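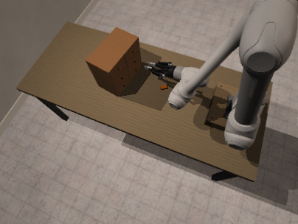 I-seul Seo opened the first night school in Warelthorpe when she was 23 years old, and for most of my life I could have told you exactly how she did it. She walked across the frozen Tak with a stove on a sled behind her, a real iron stove, because the school board on the town side wouldn't give her a heated room. That's the story. I heard it in second grade, I played the back half of the sled in a pageant, and I put it on page one when the Jarnutier Press asked me for a short life of her. Then I went to see her grandniece. Ga-eun Jang had the papers, everybody knew that, but I'd pictured banker's boxes. What she had was a little orange-brown chest of drawers sitting up on a long table, with rows of tiny dark knobs down the front, and she waved at it like she was offering me a mint.

"It's all in there," she said. "She wasn't a filer."

She really wasn't! The first drawer I opened had a recipe for barley tea, a bill for lamp oil, and half of a letter to the governor. The next one had buttons. I spent a whole afternoon on what I was sure was a coded diary, and Ga-eun came in around four, looked over my shoulder, and told me it was a knitting pattern for a sock.

I should say I'm not a historian. I teach eighth grade, and I'd written one small book before this, on the Clerkau ferry, which sold to people who had been on the Clerkau ferry. But I loved Miss Seo, the way you love somebody who's been painted on the side of your school. In the mural she's about nine feet tall and leaning into the wind. The sled rope is over her shoulder. The river is very blue for a river that's supposed to be frozen, and I'd always figured that was the painter's business.

So I kept coming back. Ga-eun would let me in, put the kettle on, and go back to her radio in the kitchen, and I'd pull out a drawer and get to work. I learned that Miss Seo hated being read to. I learned that she once returned a donated piano because the man giving it wanted his name painted on the lid. She borrowed money from a dentist and fought with him for years over whether it had been a loan. There were 67 letters from that dentist. By the end of them I was on his side a little, and I felt bad about it.

What I couldn't find was the stove.

You'd think it would come up. If I dragged a stove across a river I would mention it at every meal. But the winter that should have had it in there was all attendance and chalk. "Eleven tonight, two asleep." "Fourteen. Mr. Abel brought his goose." I read that one out loud to the kitchen and heard the radio go down.

"What goose?" said Ga-eun.

We never did find out what goose.

It was a Friday, raining hard, when I got to a drawer that stuck. I had to lift it and jiggle it, and there was a receipt folded very small at the back. One stove, used. Delivered by wagon, over the bridge, in June. Paid in full by the school board.

I sat there for a while. Then I read it again in case it said something else. The same board! The villains! I'd given them a whole chapter, and I'd given the chairman a wet cough and small eyes, neither of which I had any evidence for.

I took it into the kitchen and laid it next to the sugar bowl. Ga-eun put her glasses on, read it, and took her glasses off.

"Oh, that," she said.

"You knew?"

"Well, I knew there was a bridge."

It was true, there was a bridge. There's been a bridge over the Tak since before the town had a name. I've driven over it my entire life, on my way to tell children about the ice.

She poured me some tea and told me the rest of it, or her version anyway. When her great-aunt was old, the school needed a roof, and a man from the Warelthorpe paper came out to do a piece to help raise the money. He asked how she'd gotten started and she told him: I asked the board, they said yes, it took a while. He wrote that down and looked so let down that she felt sorry for him. He'd come all that way in good shoes. So she asked him if he'd ever seen the river frozen.

"And that's all she said?" I asked.

"That's all she ever owned up to. She said he did the sled himself."

The roof fund brought in 3,260 dollars. I found that too, later, written on the back of an envelope and underlined so hard the pencil went through. Under it, in the same handwriting, she'd put, "Rope?" I have looked at that question mark more than I've looked at some of my relatives.

So then I had a problem, and the problem had a deadline in March. I called my editor at Jarnutier and told her page one was wrong. She asked how wrong. I said, well, it was June. There was a long quiet on the line, and then she asked if it could have been a cold June.

I wrote it 3 different ways. I did one with the stove in it and a footnote, and I hated the footnote. Then I did one that was all receipt, very stern, and my husband read it and asked who I was mad at. The last one starts with the newspaper man getting off the train from Clerkau in his good shoes, and Miss Seo watching him come up the road and deciding what to do about him. I don't know that she watched him. There's a window on that side of the house, I've stood at it, and you can see the road - but I put "may have" in there and I left it in through every draft.

I took the pages over to Ga-eun before I sent them off. She read them at the kitchen table with the radio on while I pretended to rinse out a cup. She laughed once, and I still don't know at which part.

"She'd like the shoes," she said when she was done. Then she squared the pages up and handed them back. "She'd say you were hard on the dentist."

I'd thought I was easy on the dentist. I went back in and got his letters out again, and Ga-eun called after me to lift the drawer before I pulled it, it sticks.

Recent stories
The Ferryman's Second Wife
A Goose for Mr. Abel
What the Town Clerk Left Out
Two Winters in Clerkau

Last updated in March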